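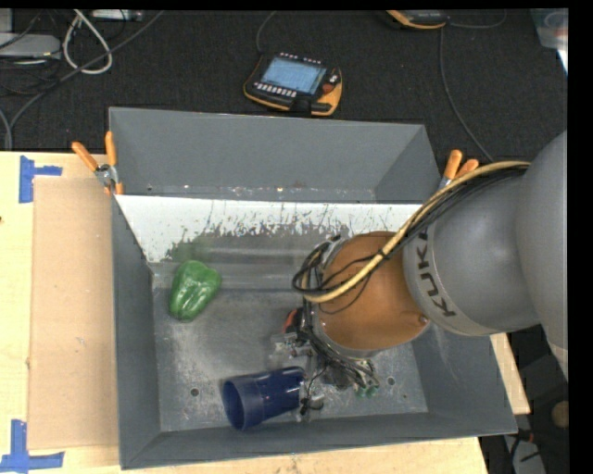 Radmont Deep Metal Bin: My Honest Take After a Whole Lot of Use
Posted 22/09/2021

So I've been meaning to write this one up for ages. I bought the big gray Radmont bin from Plimlow when they had it marked down to 90 dollars, and I know, that's a silly amount of money for what is basically a metal box with no lid. My old plastic tub had cracked along one corner and I was sick of it!

First thing you should know is that it's big. I have it on a light wood table and it pretty much owns that table now. I throw everything in there: peppers from the garden, cups waiting to be put away, whatever's in my hands when the phone rings. A bell pepper and a cup look kind of lonely in it, to be fair.

The sloped panel along the back is my favorite part. Round things slide down to the floor where I can grab them (apples, onions, you name it), and I don't end up digging around in the corners. There are round holes in the bottom too, and if you rinse your vegetables in it like I do, put a towel underneath. I learned that one with a full pitcher of water.

Now the bad news, which is the finish. It scratches. Mine is scuffed all over the floor, with cloudy patches I can't get out, and the slope has ragged dark marks along it. I tried baking soda, I tried the Gendedley metal polish my sister swears by, and all I got was a slightly shinier scratch. If you want something pretty for company, keep looking. The back wall still looks nice and smooth though, I'll give it that.

It's also loud. Drop a cup in there before breakfast and the whole house is up, dog included. I've thought about a rubber mat but then the holes would be covered, so I just try to be gentle (I am not gentle).

I did look at the Mirzaei one first, and it has handles, which I'd love on this, but the sides were too low for me. Four stars from me, and it would be five if they'd do something about that finish. Plimlow still had the smaller size last I checked.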